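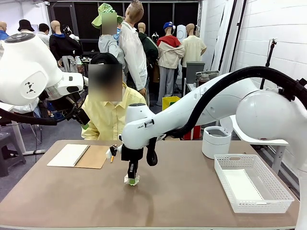

Section 4: Desk tidying tasks

4.1 What to expect

The Vudomlow two-arm bench can do a limited set of household chores. Tidying a desk is one of them, but it is still slower than doing it by hand. In our October trials at Karkwood, the arms attempted 176 pick-and-place jobs with stationery and finished 148 without help. Most of the failures were thin items lying flat.

Folding, wiping and anything with liquid are not supported in this release.

4.2 Setting out the table

1. Clear the tabletop of anything that isn't part of the task.
2. Lay the notebook flat on the left half. Spiral-bound books are fine open or closed.
3. Put the basket near the right front corner, with nothing in it.
4. Stand any lidded container upright behind the basket, lid on.
5. Check that both arm cables hang free through the full range of travel.

Note: Pencils are harder than they look. The gripper has to close across the barrel – not along it – and short ones leave little room for error. Start with a full-length pencil if you have one.

4.3 Running the task

1. Sit at the far side of the table, within reach of the stop button.
2. Select Tidy Desk in Dretedura and enter job code 2764.
3. Wait 15 seconds for the arms to settle at the start position.
4. Press Run.

CAUTION: Keep hands, sleeves and lanyards off the tabletop while the arms are powered. Press stop before you reach in to straighten an item.

CAUTION: Do not leave the bench running unattended.

If the fingertip pads have gone shiny or started to lift, replace them before the next run. Part numbers for the Takeda pads are in Section 9.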